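Grelside > Workshop > Notebooks > Bench 2 > November

Bench 2, kitchen task, teaching by hand and by remote

Started at 9.20. Kamran had left the arm parked and the leader handles unplugged, so the first job was zeroing both. Joint 4 was off again by a small amount. I re-zeroed it against the pin and it held all morning. If it drifts again I want the coupling looked at before we record anything else, as I don't fancy throwing away another batch.

The plan for this week is 400 demonstrations of clearing things on and off the plate, all by remote control, with a smaller set done by hand guiding so we can compare. Jamshid thinks the hand-guided ones are a waste of time. I'd like to see the numbers first.

Hand guiding: switched to free-drive and moved the wrist myself. It is quick to learn and the paths come out short. The trouble is my own arm. I have to stand close in and lean over, and my sleeve or hand ends up in the overhead view on most runs. The grip is also awkward, as I have to press the pedal to close the fingers while still holding the wrist steady. Twice I pushed against the joint limit without noticing and the log shows a flat spot where it stopped. Those two are marked bad.

Remote: the handles are slower to start with but I'm out of the picture, and the force on the fingers is logged properly. The lag feels better since Baltasar changed the cable to the Skasia box. I still overshoot when coming down on anything low. What helps is stopping a hand's width above, waiting a moment, then going straight down. I have put that in the operator sheet.

Layout for the bottle task is the ketchup lying across the plate, blue cup on one side, strawberry and orange slice near the rim. Colander and green dish stay on the arm's side, toaster oven on the right. The oven door is not part of this task and should be left alone. Move the plate and fruit a little between runs, but keep the bottle somewhere on the plate.

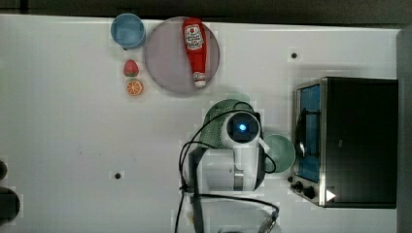
Jalen Sorensen read the draft of this entry at lunch and said the pause above the object should come out of the operator sheet. His point was that if every demonstration stops in the same way, the policy will learn the stop as well, and we'll get an arm that hovers and sometimes never comes down. He saw the same thing on the Dimaculangan job and they ended up trimming the still parts from every file. He would sooner have a slower approach the whole way and accept more misses.

I think he is right about the hovering. I'm less sure about the misses. For now the sheet says "slow down, don't stop", and I'll trim the pauses out of what we already have with the velocity filter.

Afternoon, remote only. 27 kept. The rejects were nearly all me closing the fingers too early on the bottle, which then rolls. Taking it round the middle works better than near the cap. For the fruit, come in from the side away from the plate, or the finger catches the rim.

Slack in the cables needs watching. When the wrist turns past halfway the loop swings out towards the colander. It hasn't pulled on anything so far. I'll ask Baltasar for two more clips.

Logging: files are going to the Solham drive under the task name, operator initials, then run number. Please don't restart the run number after a break. Kamran did and I had to rename the lot by timestamp.

To do
- trim still sections, then replay a handful on the arm at half speed
- joint 4, check again first thing
- clips for the wrist cables
- hand-guided set: stop where it is until we've compared
- ask Jamshid if he wants a turn on the handles, we need more than one person's habits in the data

Stopped at 16.45. Arm parked, handles left plugged in this time.

M. Yazdani

Recent entries
Bench 2: re-zeroing joint 4
Bench 2: handle lag before and after cable change
Bench 1: drawer task, first 1000 runs
Notes on pedal or trigger for the gripper
Operator sheet, remote control (current)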